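Share 9 Comments 2

The pharmacist behind the counter at Giva, a small shop on the main street in Nostbridge, keeps a drawer for the creams people bring back. Some are half used, some have never been opened, and a good many came with no leaflet at all. She has been looking after other people's itchy elbows since before the shop had its second window, and she was kind enough to make us tea and let us stay until closing.

"Most folks who come in with eczema have already tried something," she told us. "A neighbor gave it to them, or they found it in the back of the cabinet, and they'd like me to say it's fine – and sometimes it is, bless them!"

Her first question is nearly always about moisturizer. She likes the plain, greasy kind with no perfume, and she likes people to use far more of it than they think they need, right after the bath, while the skin is still a little damp. She grew up in Evangelista, where the winters were dry and her mother kept a big tub by the kitchen sink, and she still thinks the kitchen sink is the best place for it.

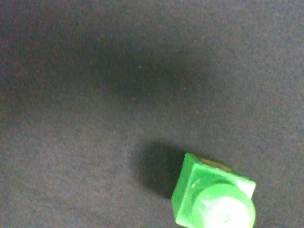

How long should someone try a new moisturizer before giving up on it?

"I say two weeks, unless it stings or the rash gets worse, and then you stop and come talk to me or your doctor."

We asked about wool, too, having worn a scratchy sweater for the occasion. She laughed and said she had noticed. Soft cotton next to the skin is her usual advice, with the sweater on top if you really love it, and a mild detergent with an extra rinse.

She is firmer about creams bought from strangers online. If the ingredients aren't listed, she won't guess at them, and she asks people to bring the tube in with them when they see the doctor. "I'm not cross with anybody," she said. "When you haven't slept for itching, you'll try whatever's going."

By then it was nearly 6 p.m. and there were two customers waiting, one of them with a very patient little dog, so we finished our tea and let her get back to work.

Last updated: June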